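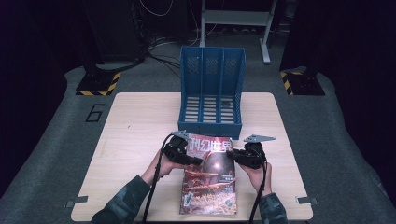 Blue three-compartment desktop file organizer on a light wooden table, with a copy of 科幻世界.

FOR IMMEDIATE RELEASE
2020-11-20

Fulholm Adds Upright Desktop Organizer for Magazines and Files to the Larko Line

PESTAU – Office supplier Fulholm has added a three-compartment desktop file organizer to its Larko line of desk storage. The organizer is molded in plastic and goes on sale through the Fulholm catalog and at the company's Pestau showroom. The first color is medium blue.

The organizer is meant for printed matter that is used often and tends to stay on the desk: current magazines, folders, catalogs, manuals. Each compartment is open at the top and front. Items are loaded with the spine facing out, and a single issue can be taken out without moving the ones beside it. Upright partitions separate the three compartments.

The back and side walls are perforated with small square holes in a regular grid. The floor has rows of slotted openings. Both features reduce the amount of plastic in the part, and the slots keep dust and paper scraps from collecting under the stored items. The organizer can be rinsed under a faucet and should be dried before paper is put back in it.

"Customers kept asking us for something between a letter tray and a full magazine rack," said Ezekiel Rosenthal, product manager for desk storage at Fulholm. "A tray holds paper flat, so the issue you need is usually the one at the bottom. Standing the same stack on edge takes less of the desk and the spines stay readable."

Fulholm ran a placement study in August at the Kiani reading room in Pestau, where organizers were set on the reading tables and readers were asked to return periodicals to them after use. Over 28 days, readers logged 882 returns. Of these, 361 were recorded as placed with the spine out, as requested on the table card. The remainder were placed spine in or laid across the top of the walls. The table card has since been rewritten with larger type and will be packed with each unit. 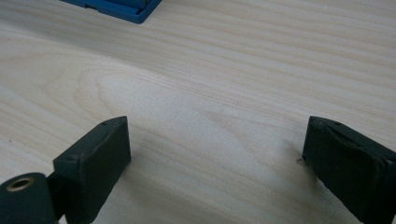
Tabletop finish was a separate item in the study. Light-colored wood shows scuffs and dark transfer marks easily, and reading room staff asked that any unit placed on it be lifted when moved. Fulholm gives the same instruction in the product leaflet. The organizer should stand on a flat, dry surface with its whole base supported, toward the back of the desk, leaving the front edge clear for reading and writing. Grit should be wiped from the tabletop before the unit is set down.

For even loading, Fulholm recommends filling the center compartment first and then the two outer ones. Thin periodicals that bow when stored alone should be grouped, or placed with a stiff folder behind them.

The first production run is 2000 units. Orders from schools, libraries and offices are packed in cartons with cardboard dividers – single units ship in a plain sleeve. Further colors in the Larko line are under review and no date has been set for them.

About Fulholm
Fulholm supplies desk storage, filing products and reading room accessories to offices, schools and libraries. The company is based in Pestau.

Media contact
Ezekiel Rosenthal, Product Manager, Desk Storage
Fulholm, Pestau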